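Irness Completes Tray Return Line Upgrade at Plorby Terminal

10/05/2022

Irness has completed the replacement of the tray return line at Plorby Terminal, the company said Tuesday. The new line carries empty security trays from the reclaim end of the checkpoint back to the loading stations and ties into the existing baggage control network. 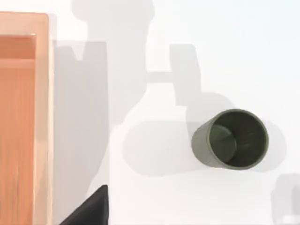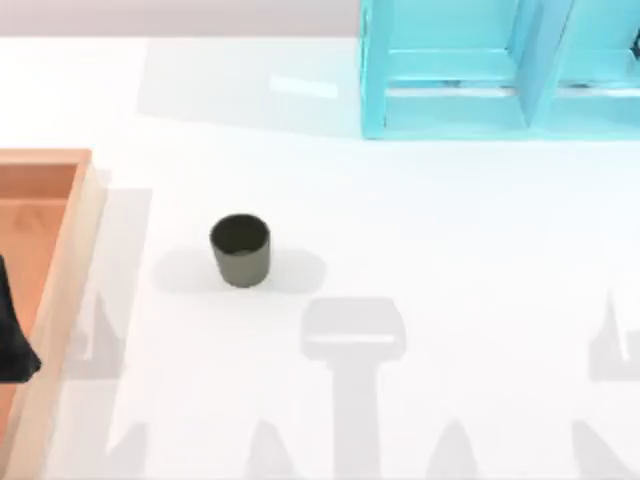 Computer renderings. First: an orange tray and a dark green cup. Second: a turquoise shelving unit on a white tabletop.

The project covers 360 feet of belt conveyor, 13 drive units and 2 vertical lifts. Rated throughput is 2,000 trays per hour. The previous line used chain-driven rollers and a single lift, so a fault at the lift stopped returns for the whole checkpoint. With the new layout, either lift can be isolated for service while the other stays in operation at reduced speed.

Controls were supplied by Sistine. Each drive unit has its own motor controller and reports current draw, temperature and run hours to the terminal's maintenance system. Photo eyes at the merge points hold trays upstream when a downstream zone is full. Jam alarms are sent to the control room and to handheld units carried by technicians.

Mechanical installation was handled by Mathew under a subcontract. Work began in January and was carried out during overnight closures, one lane at a time. Temporary gravity rollers were used at lanes where the powered section had been removed. Site acceptance testing included a loaded run, emergency stop checks on every zone and a simulated loss of network communication.

Irness will provide on-site support through the end of the warranty period. Spare belts, bearings and one complete drive unit are stored at the terminal. A second phase, covering the oversize baggage lane and its link to the outbound sorter, is in design. No construction date has been set for that work.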